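Aller Hand-Held Gripper: See It and Try It at the Wirudton Open Day

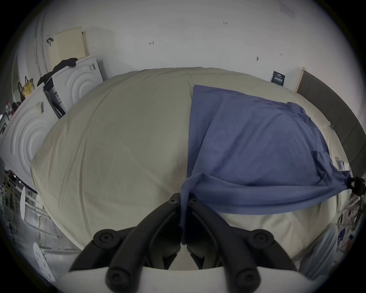
The gripper with a blue cloth between its fingertips, over the demonstration bed.

If you've only ever read about teaching robots to handle fabric, come and have a go at it! The Aller is our two-fingered gripper for people to hold, and at the Wirudton open day it spends the whole day in visitors' hands. You pick things up with it, you fold things with it, and you find out very quickly how much your own fingers have been doing for you all these years.

We run the open day in May, in the workshop at Wirudton, and this page covers both the tool itself and what to expect when you come.

What the Aller is

The Aller is the working end of a robot arm without the arm. Two curved black fingers, built from jointed segments, stand on a white base plate and close towards each other until the tips meet. The person holding it does the reaching and the turning. A camera on the tool records the job from the gripper's own point of view, and the recordings are used to train the Gandivis arm, our full-size machine, which carries the same fingers.

That last bit matters more than it sounds. With matching fingers at both ends, a grip that works in your hand is a grip the arm has a fair chance of repeating. You can't cheat with a thumb or tuck a corner under with your little finger. If the Aller can't reach it, neither can the Gandivis, and you have to think of another way round (people get wonderfully inventive by their third or fourth try).

The bed demonstration

Cloth is the thing everyone wants to see, so we've given it the most room. The demonstration bed has a pale beige fitted sheet on it and a dark grey upholstered headboard along one side, and it's a proper large bed, so you need to lean and stretch as you would at home.

You start with a piece of cloth spread out on the mattress. The task is to take hold of it near an edge, lift, carry the edge across and let go so that it lands more or less where you meant. It sounds like nothing. Then the fabric twists between the tips, or drops over the side of the mattress, or you pinch up two layers when you wanted one, and off you go again. We love watching this part. Visitors who arrive saying they'll just look are often the hardest to get back off the bed station!

Each turn lasts 15 minutes, including a quick run through how to hold the tool. You're welcome to go to the back of the line and have another.

Also on the day

The Gandivis arm runs in the main bay through the morning and again from 2 pm. It works on towels and simple garments, at its own pace, and the operator will talk you through what it's trying to do. Expect some failed picks. We don't edit the demonstration down to the good ones, and a missed corner usually starts a better conversation than a clean fold.

Next to the arm is the Kurup bench, where the fingers are taken apart and put back together. Kurup is the name we use for the whole finger set, joints and pivots included, and it's the piece of the Aller that has changed most. Older versions are laid out in order and you can pick any of them up. Bend them, squeeze them, ask why we gave up on the straight ones. The short answer is that curved fingers get down to a flat surface at a kinder angle and are less inclined to plough the cloth along in front of them.

There's a screen by the door showing past recordings from the tool, which makes a good first stop if you're not sure what you're about to try. The library of cloth handling stood at 1276 recordings when we last updated this page, and 459 of those were made at open days by visitors who had never held the tool before. Beginners' recordings are really useful to us. They show hesitations and second attempts, and a robot needs to learn how to recover from a poor grip as well as how to make a good one.

Recording is optional. Say so at the desk and you can use the Aller with the camera switched off.

About the tool

Name: Aller
Type: hand-held gripper, two fingers
Fingers: Kurup set, jointed, curved, black
Base plate: white
Camera: on the tool, facing the fingertips
Suited to: cloth, light household items, small packages
Works with: Gandivis arm
Use: either hand

Looking after it

The fingers are made to be handled, so don't be shy with them on the day. For anyone using an Aller at their own site, wipe the tips with a dry cloth between sessions and check that the small screws are snug. Fluff collects round the pivots sooner than you'd expect if you're working with towels; a soft brush gets it out. Store the tool with the fingers open.

Worn tips can be changed without replacing the whole finger. We'll happily show you how at the Kurup bench, and you can do the swap yourself under our eye if you bring your own tool along.

Coming to see us

Doors open at 10 am and the last turn on the bed starts at 4 pm. There's no charge and no need to book for ordinary visits. Groups from schools and colleges should get in touch first so that we can set aside a longer spell at the bed and a second tool.

Children are very welcome to try the Aller with an adult beside them. The bed station involves a fair amount of leaning, so tell us if you'd prefer to sit; the same task can be done at a table with a smaller cloth.

Wear sleeves that push up easily, and bring an awkward bit of fabric from home if you fancy a challenge. Fitted sheets are especially welcome.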